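4.3 Keeping a small greenhouse warm on very little power

Before we get to the numbers, it may help to say why we spent so much of the project on something as plain as warmth. Anyone who hopes to grow food on Mars one day has to face the cold nights first, and a crew that can't keep one small room of lettuce alive through the dark hours won't get far with grander plans (we learned this the hard way with our first two batches of seedlings!). So the Wular chamber was built as a modest thing: a sealed growing box with a clear lid, a bed of crushed volcanic rock, and a single heater that we were allowed to run at 40 watts and no more.

We filled the bed with 600 grams of sieved rock per tray and left the heater control to Tuncer, the scheduling program written for us by Arnaldo Pacheco, who was patient with our many changes of mind. Tuncer reads the air and root temperatures and decides when to spend its small budget of heat. In the early runs it spent nearly everything on the air, and the roots stayed colder than we liked. Once we let it favor the bed, the plants did noticeably better, and the lid fogged less in the morning, a small kindness to those of us who had to look in through it.

Pressure was the other worry, and here we owe a good deal to earlier work on the Gesach chamber, whose door seal we copied almost without change. Our own chamber held steady through both of the long runs in June, and we are fairly confident that the losses given in Table 2 come from the lid and the cable ports. 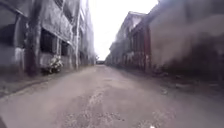 Figure 3. Unpaved street between old, weathered buildings.

The Prumoter lamp, in contrast, gave us trouble from the start. It was rated for 2000 hours, and we had hoped its waste heat would carry part of the load, but most of that warmth went straight up through the lid. We tried a second clear layer above the trays and got some of it back, at the cost of dimmer light for the plants in the corners. We return to that trade in Section 5, where the lamp and the heater are treated together.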